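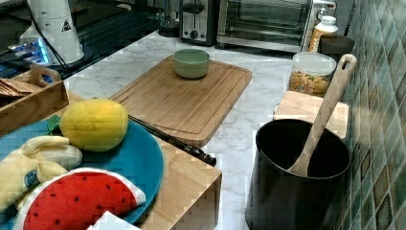 The Fruit Plate Stays

I had a whole plan for October, and it was going to be the month I finally cleared my kitchen counter. I even told my sister so on the phone, which in our family is about the same as signing a contract. I bought a new sponge and I picked a morning. I made a second pot of coffee, put on the radio, and stood there with my sleeves pushed up, feeling like the sort of woman who has a label maker.

And then I looked at the plush fruit, and I sat back down with my coffee.

If you've been reading for a while, you know we have a small person in the house these days (my granddaughter, who comes to us most mornings while her mom works), and you know she has Opinions about cooking. She doesn't want a play kitchen. We tried one, a hand-me-down from the neighbors, and she gave it one polite afternoon before she went right back to pulling on my apron. She wants to be where the real cooking is, and she wants her food up there next to mine. So up it comes! There's a lemon, a slice of watermelon and a banana with its peel flopping every which way, all of them soft enough to sleep on, and they live on my big teal plate, the one I used to save for company.

I love that plate, by the way. It came from Llanos, a little shop two towns over that sells dishes in the front and garden hoses in the back, and I carried it home on my lap with my husband driving as if we had a cake in the car. It very nearly goes with the tile. I say very nearly because our tile is a bit of everything, teal and green and olive all mixed up in tiny squares, and when we put it in I worried it would look like the bottom of a swimming pool. My husband said he liked swimming pools. Years later I find I can't imagine the wall without it, and it hides a splash of soup better than any paint I ever owned.

Anyway, the counter.

I did get started in the end, and I thought I'd write down how it went, partly for you and partly so I remember where I put things.

I began with the cutting board, because it's the biggest thing out there and I'm always tempted to stash it. It's bamboo, with a groove around the edge to catch the juice, and for years I kept it standing up in the low cabinet behind the roasting pans. Do you know how often I used it? Hardly ever! I'd chop an onion on a saucer before I'd wrestle that thing out. So the board stays on the counter, flat, in the middle, and I've made my peace with it. I rub it with oil when I think of it and it has a nice honey color to show for the trouble.

The little mint bowl stays too, toward the back of the board. It's for scraps, or garlic, or the two olives I'm going to eat while I cook. I used to have 2 of those bowls and I'd rather not discuss what happened to the other one.

Then the wooden stand. This one I went back and forth on. It's only a plain light box with an open end, and I bought it thinking I'd put cookbooks in it, and the cookbooks didn't fit. It turned into the place where the fruit plate sits, which gives my helper a spot that is plainly hers. I can say "your fruit goes on the stand" and she understands me perfectly, even if the banana tends to wander.

The knife was where I had to have a stern word with myself. I have a bad habit of laying my long knife down along the edge of the board and leaving it there when I go to answer the phone, and that was fine when it was only the two of us grown-ups in the house. It isn't fine anymore. So the new rule, starting now, is that the knife goes up on the rack over the window before she comes through the door, and it doesn't come down until she's off having her nap. I've written it on a card and taped it inside the cupboard. I know I'll need the card.

Crackers! I keep a stack of the brown ones out on the wooden tray with the cut-out handle, because a cracker tucked away in a cupboard is a cracker I forget about until it's gone soft. I have been told by various members of my family that crackers belong in a tin. They are welcome to come over and bring the tin.

The back of the counter is where I lost my nerve. All the appliances have drifted there over the years, and every one of them has a cord, and every cord wants to lie on top of every other cord. I gave it 90 minutes by the kitchen timer. I unplugged everything, wiped the marble pattern all the way back to the wall (so many crumbs, I was embarrassed in front of the radio), and tied up the cords with those soft fabric ties. Then I plugged back in only what I'd used in the past month. Roughly 2 things went down to the basement, and I say roughly because my husband brought one of them back up for pancakes and hasn't told me whether it's staying.

So that was my big clearing-out. If you came into my kitchen today you might not notice a difference, and my sister certainly didn't when I sent her a picture. She wrote back, "Is that a watermelon?"

But it's easier to wipe down, and I can find the end of a cord when I want one. The fruit plate is still there too, and it will be for a while, I expect. Yesterday I made an actual fruit salad and was handed the lemon, very seriously, with both hands, and I squeezed it over the bowl and said thank you, and we both had a taste and agreed it had helped.

Next I want to tackle the spice drawer, which has three jars of paprika in it and no cumin at all. If any of you have a system for spices that a person could keep up past the first week, please leave it in the comments. I'll put the kettle on and read every one.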